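Vinyl records turned into bowls, clocks and lamps: a thread

Posted 11/19/23

Print this thread | E-mail this thread

1/ I collect pictures and notes of art made from old records. Many people asked me the same things, so I write it all in one place.

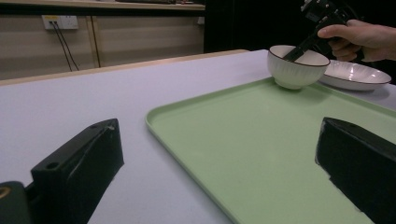
2/ Does a record have to be destroyed to become art? It depends on the artist. Some cut or melt the disc, and it will never play again. Others paint only the label and leave the grooves clean, so you can still put it on a turntable.

3/ My favorite in the second group is a studio in Plondham with the name Worent. They paint small landscapes on the labels. When the record spins, the hills go around and become stripes of color.

4/ Worent made 300 of these labels for one show in May. I went there two times. The second time they let visitors choose which record to play, and a boy chose the same polka again and again.

5/ The melted bowls are the most common thing. You see them at every craft market. I don't love them very much, but I own one and I keep my keys in it.

6/ More difficult is cutting. Ilalo, a small workshop, cuts city skylines from the disc with a very thin saw. One skyline takes 15 hours. The vinyl cracks easily, and they showed me a full box of broken ones.

7/ The biggest work I know is Aebischer, a wall made of 2693 records. From far away it is a gray sea. From near, you can read the labels, and I found there an album which my parents had at home.

8/ Somebody wrote to me that this is a waste of good music. I understand this feeling. But the artists I asked use records with deep scratches, or the kind that every thrift store has in ten copies.

9/ Please check before you cut! A friend cut a clock from a record and saw later that collectors pay well for it. She still has the clock. It runs five minutes slow.

10/ Next I want to write about album covers sewn as quilts. If you have seen one near you, please send me the name of the place.

Related posts
Cassette cases as tiny picture frames
Five jukeboxes I would like to own
Piano keys in jewelry
What happened to CD towers after 2000
Posters printed on old sheet music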